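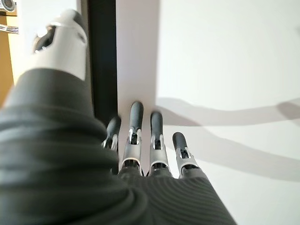

Equipment planning meeting, kitchen robot project
May 28, 2021

Present: Jurgita Jõgi, Estrella Cortés, Citlali Varela, and me, Getsemaní Ibarra, typing as fast as I can. Yatziri Varela sent her numbers ahead.

1. Hands
We went straight to money (of course we did!). Jurgita wants a spare pair of hands on the shelf before we add more kitchen hours, and I'm with her. Ciker quoted 31 days for delivery. Citlali asked for replacement knit covers too - $702 for the set, and we all said yes.

2. Kitchen tasks
Estrella wants dishwasher loading to stay first on the list, and she'd like the budget built on that one job before we talk about anything fancier.

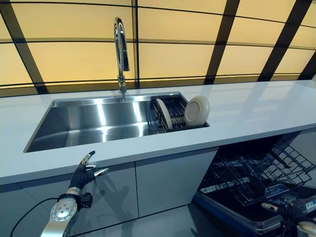

I said fine, but then let's price more plates, mixed sizes, and a second rack so we aren't sharing one between tests. Kulletti has what we need for $1297, and Yatziri's sheet had that in already, bless her. Jurgita would still like a quote from Trujillo, so we're holding the order till she gets it.

3. Service plan
We went back and forth on this one for a while! Citlali likes the 5-year plan, Estrella thinks it's too long. No vote. I'll ask Prenunus if they do a shorter one and email everybody.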